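4.2 Keeping, mending and handing on

We turn now to the part of the interviews that surprised us most, and that took up far more of our visits than we had planned for. When we first drew up the question sheet for the Sarnness households, we gave repair a single line near the bottom of the last page, somewhere after the questions on storage. By the end of August it had grown into a conversation of its own, often held standing up in a hallway or a garage with a drawer pulled open between us, and we are grateful to the many people who let us look into those drawers.

Of the 636 households that returned the first survey, 200 agreed to a visit at home, and it is those visits we draw on in this section. Each household also kept a diary for 365 days, writing down every object that was mended, given away, sold, stored or thrown out. The diaries are uneven, as diaries are. Some people wrote a full page over a broken zipper, and others put down a single word for the loss of a washing machine. We have tried to read them in the spirit in which they were kept, and where an entry could be taken in two ways we went back and asked.

The first thing to say is that the choice to repair was seldom made at the moment an object failed. Far more often the thing was set aside, and the setting aside could last for years. Pal (in her earlier study of Platitz) calls this the "resting period," and we have kept her term, as it fits so well with what we heard. Clothing rested in baskets, lamps rested in attics, and computers rested almost anywhere - under beds, behind coats, on top of wardrobes. One retired teacher in Enbridge told us she had never decided to keep her old desktop machine at all. She had only never decided to let it go, and each spring it moved to a different corner of the spare room (it was under the sewing table when we met her).

Computers deserve a few words of their own, for they behaved differently from the other goods in the diaries. A chair with a loose leg is still plainly a chair, and most people felt they could judge what was wrong with it. A desktop computer gives its owner much less to go on. Several people said they had taken the side off, looked in, and put it straight back on again.
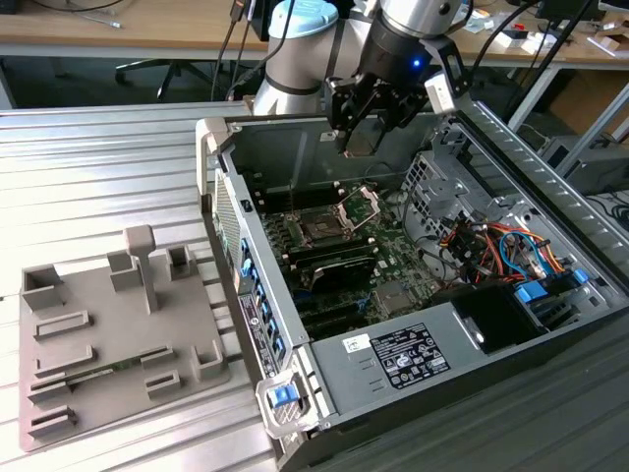 Figure 6. An opened desktop computer tower with its CPU socket empty.

What tipped the balance, in nearly every case, was knowing somebody. Households with a friend, cousin or neighbor who was "good with that sort of thing" brought their resting objects out again much sooner than households without one, and this held for old and young, for renters and owners, and for people who described themselves as hopeless with tools. Bautista and Vitale found much the same in Poulain, though they put more weight on the price of spare parts than we would. Our own visitors did talk of cost, and sometimes at great length, but when we asked them to tell the story of one particular repair from start to finish, the price usually came in late and the person came in early.

There is a second pattern here that we would like to set down, even though it rests on only 14 of the diaries. In these, an object that had been mended once was later passed on to someone else, together with the account of how it had been mended. A toaster went to a daughter along with a warning over its lever. A radio went to a neighbor with the name of the man who had replaced its cord. We had no column for this on our sheets, and Du, who did most of the coding, ended up writing these stories out by hand in the margins until we made room for them. Pichler has since suggested that they be treated as a kind of informal service record, and we take up his suggestion in section 5, where the matter of trust between givers and receivers is dealt with more fully.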